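Cursor (databases)

In database programming, a cursor is a control structure which lets a program go through the rows of a query result one after another. A query in SQL normally works on a whole set of rows at once. Many host languages work on single values, and the cursor is used as a bridge between these two ways of working. It keeps the position of the current row and gives the program a way to move this position.

Cursors exist in most relational systems, but the syntax and the default behavior are different from one system to the next. In this article the examples come from Tapia, a teaching dialect of SQL, unless another system is named.

Life cycle

A cursor passes through four steps. First it is declared, and at this point it is connected with a SELECT statement. The declaration alone reads no data. Second, it is opened. The server then fixes the values of all parameters, makes the execution plan and places the cursor before the first row. Third, rows are fetched, usually in a loop. Fourth, it is closed, and the memory and the locks which it holds are given back.

DECLARE c CURSOR FOR
 SELECT item_no, qty FROM stock WHERE qty < 50;
OPEN c;
FETCH c INTO v_item, v_qty;
CLOSE c;

If FETCH is called after the last row, Tapia sets the status flag NOT_FOUND and leaves the target variables unchanged. A frequent mistake of beginners is to test the flag at the end of the loop body, after the variables were already used. In this case the last row is processed two times.

Implicit and explicit cursors

An explicit cursor is named and controlled by the programmer. An implicit cursor is created by the system itself, for example when a single-row SELECT or an UPDATE is executed inside a procedure. The programmer cannot open or close it but can read its attributes, such as the number of rows changed.

The cursor FOR loop stands between both. The programmer writes the query, and the system does the opening, the fetching and the closing. In Tapia the loop variable is declared automatically and is not visible after the loop.

Types by movement and sensitivity

A forward-only cursor moves from the first row to the last and cannot go back. It needs the least memory. A scrollable cursor can also move backward or jump to a given row, and for this the server often has to store a copy of the result in a temporary table.

An insensitive cursor shows the data as they were when it was opened. A sensitive cursor shows changes which were made later by other statements. In Hato, a small embedded engine, all cursors are insensitive. In Jotberg the choice is left to the optimizer if the keyword is missing, so the same procedure can behave differently after a change of an index.

Fetch size

When client and server are on different machines, every fetch can cost one trip over the network. Drivers therefore read several rows in one block and keep them in a buffer. The number of rows in a block is called the fetch size. The Ala driver for Jotberg has a default of 15, which is low for reports. The manual suggests 500 for tables with short rows and warns against high values if the rows contain large text columns. The setting has no influence on the result, only on the time and on the memory of the client.

Locking

A cursor declared with FOR UPDATE locks the rows which it reads, and the lock stays until the end of the transaction. Closing the cursor does not release it in Tapia. The current row can then be changed with the clause WHERE CURRENT OF. If a COMMIT is placed inside the loop, the cursor becomes invalid in many systems and the next fetch gives an error. In Jotberg this is error 108. A cursor declared WITH HOLD survives the commit, but it loses its row locks.

Criticism and alternatives

Cursors are often criticized because they are slower than set-based statements for the same task. A single UPDATE with a join can frequently replace a whole loop, and window functions have made cursors unnecessary for running totals. They are still used for maintenance scripts, for calling a procedure once for each row, and for exports which are too large for the memory of the client. 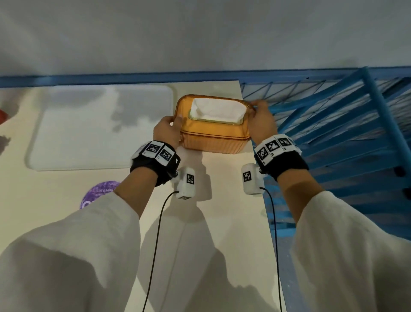
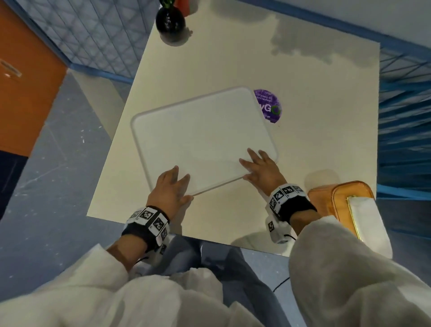
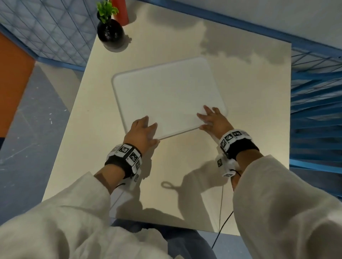
Britta Ruppert objects on the discussion page that the section on criticism is too strict with loops. In her opinion a cursor which commits in small portions can be kinder to a busy server than one large UPDATE, as the large statement holds its locks until the end, and she asks that the article mention this case together with WITH HOLD.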